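Search reviews Go

Fikard drop box, black with the white ridged front. 2 stars

Had this since January so figured I'd finally write it up. Bought the Fikard for loose change and keys by the back door, then moved it to the kitchen counter. It's a box with a slot. How hard can it be.

Good stuff first. Solid. Doesn't slide. Glossy black sides wipe clean in one go and look pricier than they are. Opening is big enough for my whole hand, which my old Skerneck never managed.

Now the ridges. Every groove on that white panel grabs dirt. Mine's got tan and brownish streaks allready, worst near the top, and a flat cloth just skates over them. Tried a toothbrush, ok for a week. Kanchan Rawat said in her review to use a damp cotton swab and yes, fine, but I count 14 swabs a go and I have a job.

Also stuck a bit of off-white tape or paper or whatever it was by the corner of the opening and now it's all creased and torn at the bottom. Doesnt lie flat on ridges, obviously. My fault.

Would I buy again? In all black with a flat front, sure. Not this one.

Martti Koskela

Contact us | © Mishra Home Reviews | Back to top 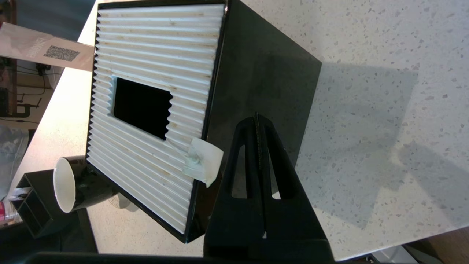

The Fikard on my counter, stains and stuck-on scrap included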